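The Vuruten on Trial

The man from Lecomte had left the folder on the potting bench, and Elínborg Snorradóttir read it standing up, with her coat still on. The Vuruten would sort, hand over and put away small garden tools. It would do this for a monthly fee of 980, or it could be bought outright, at a price the folder kept for the last page.

"Who needs handing a rake?" she said.

"People with bad knees," said Heiðrún Brynjólfsdóttir, who had two of them. "Read the bit about knees."

Elínborg read the bit about knees. It was written by somebody young.

They had it for 14 days. The shop was quiet after January and Heiðrún had signed for the thing before asking, so there was no getting out of it. The folder said to start with tools that were easy to tell apart. Heiðrún started with the hand rakes, which were not.

"Blue one," she told it.

"They're all blue," said Elínborg.

"The pale one, then. It has to learn what a customer means."

The arm came forward at the speed of a man looking for his glasses in church. Elínborg folded her arms and watched the two black fingers. 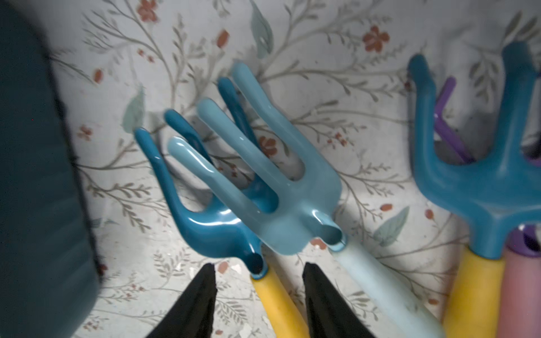 She had sold rakes in Wirnach for 20 years and had never once thought about how to pick one up. Now she found herself thinking of nothing else. You went for the handle, obviously. But which handle, when one lay over another? And what did you do about the one underneath, if that was the one you wanted?

"It's thinking," said Heiðrún.

"It's stopped."

"The folder says it may pause."

"The folder says 'brief'. I've got bread in the car."

Heiðrún turned to the page about pauses. There was a number to ring, and a second number for weekends, which cost extra. Elínborg took the folder from her and looked at the last page at last. 1,897, before fitting.

"Muteck do one for less," said Heiðrún.

"And does that one hand you a rake?"

"It says it waters."

"I have a can."

She put the folder down and went to see to the bread. When she reached the door she heard the small motor start up again behind her, and she stood there with her hand on the latch, annoyed, not wanting to turn round and give it the satisfaction.

"Well?" she said.

"Hush," said Heiðrún. "You'll put it off."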